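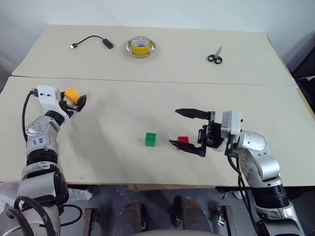

Mondal "Litcombe" Live Album, Double Vinyl Edition

Print this page | E-mail to a friend

Mondal recorded this album during two evenings in the old grain hall in Litcombe, and it is now available on vinyl for the first time. Until this edition, the only way to hear the concerts was the download version, where the songs were shortened and the long guitar parts between them were missing. The vinyl gives back the full performance, with the order of songs the same as on the second evening.

The band plays slow and heavy music with much space in it. If you know their studio records, you will find the drums louder and the voice more far away. The song "Drastness" takes one complete side and has a new ending, which the group wrote in the rehearsal before the concerts. Some listeners prefer the shorter version of the studio. We leave this question to you.

What you receive

Two black records, 180 gram, played at 33 rpm. The cover opens like a book, and inside are the lyrics and a drawing of the hall. A download code is included in high quality. The inner sleeves are of paper with a thin lining, so please take the record out slowly the first time.

The edition is limited to 248 copies, numbered by hand on the back. It is not possible to choose a number. We pack in the order of payment.

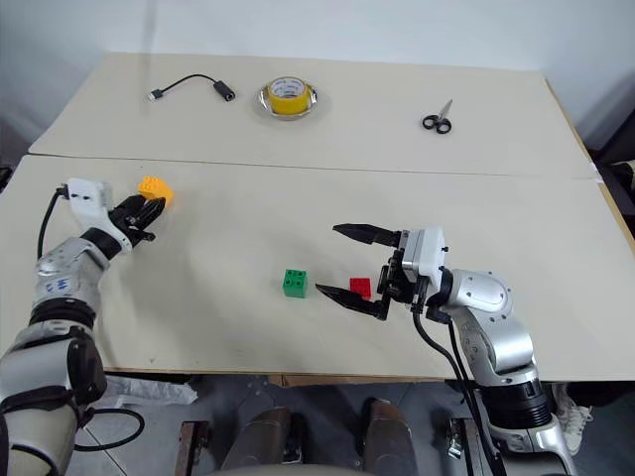
The sound was mastered for vinyl by Cliltside, who also made the cut. They kept the level lower than on many modern records, therefore you may need to turn up the volume of your amplifier a little. On side C there is a quiet part of almost 3 minutes before the band comes in. This is part of the recording and we can not accept it as a reason for return.

Details

Catalog number: 3370
Format: 2 x 12 inch, gatefold cover
Label: Cliltside
Shipping starts: 2nd July

Delivery and returns

Orders are sent in a stiff carton with the records outside of the cover, so that the corners and the spine stay in good condition. If you wish the records inside the cover, write it in the comment field of your order. When a record arrives bent or scratched, please write to us within 15 days and add a photo of the damage. We will send a new one as long as we have copies, after that we give the money back.

A cassette version is planned for August. It will have the same songs, but without the printed lyrics. Customers who buy the vinyl do not get the cassette at a lower price.

Shares: 15 | Comments: 3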